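The Filing Hands

The brochure said the Kellness pair would pay for itself by October, and Awuor Kinyua, who had been promised things by brochures before, put it in her bag to read again on the train.

She did the buying for a chain of small clinics, which meant that every few months somebody tried to sell her a machine that would end paperwork. The last one had been a scanner the size of a coffin. It was still in the basement at Nerero, under a sheet, and people put their bicycles against it.

"This is different," said Eklund, who had met her at the Cukside station in a car that smelled of oranges. He had been saying so since the parking lot. "The scanner wanted you to change how you worked. The hands don't. You've got folders, they take folders. You've got a rack, they use the rack."

"What do they do with a folder that has been sat on?"

"Sorry?"

"Half our folders have been sat on."

He laughed, and wrote something down at the next red light.

The showroom was up a flight of stairs over a tile shop. They had a marble-patterned table, and behind it a big printed picture of somebody's nice dining room, with curtains and plants. Awuor looked at the picture for longer than she looked at the robot. She wondered what it had cost and whether it was in the price. The price was on the back page of the brochure, in gray, and it didn't include delivery, or the yearly service plan, or the gloves.

"The gloves wear out?" she said.

"The gloves are a consumable."

"How often do I consume them?"

Eklund said that would depend on the site. She wrote down "gloves" and drew a box around it. Then he gave a nod to the young man at the laptop, and the arms got to work.

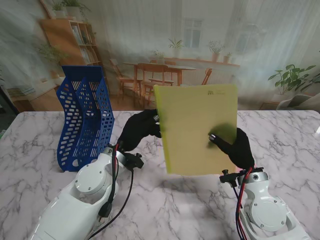

My sister keeps the records for six vets and she'd have that folder put away before the thing had made up its mind, said a voice by the door. It belonged to another buyer, in a wet raincoat, who had come up the stairs without being announced. And she'd have answered the phone. Does it answer the phone?

"It isn't meant to answer the phone," said Eklund.

Then what's the other hand for, said the raincoat, and sat down on a folding chair with the air of a man who had paid for it.

Awuor was grateful to him. She had been about to ask the same thing more politely. A person holds a folder in one hand and does something else with the other, that was how it had always been done, and this machine wanted both hands for one piece of plastic. She tried to be fair. She thought of a new clerk on a first morning, how carefully they held everything, as if the paper might go off. Clerks got over it by lunch. Would this?

"It gets faster," Eklund said, as though she had spoken.

"By itself?"

"With the updates."

"And the updates are in the service plan."

"The updates are in the Plus plan," he said, and had the decency to look at the floor.

She asked how many folders it could do before somebody had to come and help it. He said 200. She asked whether that was 200 here, over the tile shop, or 200 in a back office at Nerero with the radiator on and a box of cough syrup samples on the table. He said the number came from internal testing. She wrote that down too, and underneath it she wrote "inside what."

The young man at the laptop had not said a word so far. He had bitten nails and a nice sweater, and he watched the hands all the time, the way you watch a kid on a high slide. When Eklund went to find the coffee she moved her chair over.

"Do you like it?" she asked.

He thought about it. "I like it when it's working."

"And when it isn't?"

"Then I'm here pretty late."

It was the first thing anyone had told her that day that she believed all the way through. She asked him what the trouble usually was. Thin things, he said. Anything with layers. A box was easy, a box would sit there and be a box, but a folder moved when you touched it, and then it had paper in it, and the paper moved too. You had to keep one part still to get at the other.

"So that's what the other hand is for," she said, loudly enough for the raincoat, who was eating a mint.

He shrugged. My sister uses her elbow, he said.

Eklund came back with the coffee in paper cups and a new sheet of prices, which he held against his chest. He wanted to show them receipts. Receipts were where people really saw the value, he said. She knew a bit about receipts. There were two years of them at Nerero that had never been matched to anything, and she had once spent her birthday looking for a single one, for a water cooler.

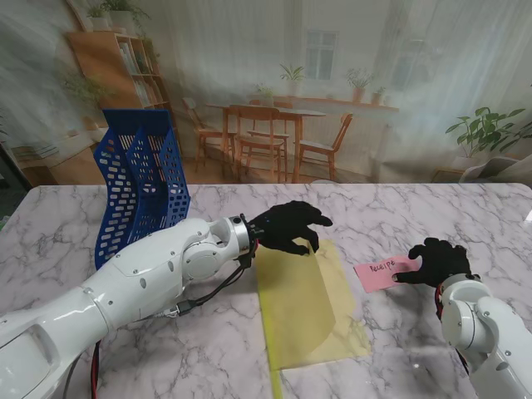

She put down her cup and asked if it could read.

"Read how?"

"If the receipt is for a water cooler, does it go with the water cooler receipts? Or does it go where the last one went?"

There was an add-on, Eklund said. It was very good. It was in testing with two partners, and he could not say who they were, but she would know the names.

"I'd want to see it with our stuff," she said. "I'll bring a box. I won't tidy it first."

He said of course, any time, and she saw him work out how bad the box could be. The raincoat said he would like to come and watch that. Eklund pretended to be busy with the lid of his cup.

"What happens at night?" she asked the young man while she was looking for her scarf. "If it drops one and everybody has gone home?"

"It stops and sends a message."

"To who?"

He pointed at himself. Then he thought again, and pointed, a little sadly, at her.

She took the stairs slowly, one hand on the rail. On the train she got out the brochure and found the line about October, and turned it over to the gray part, and began adding up the gloves. She was still adding when they passed the clinic at Nerero, where the light was on in the back office and somebody was standing on a chair, reaching for a box.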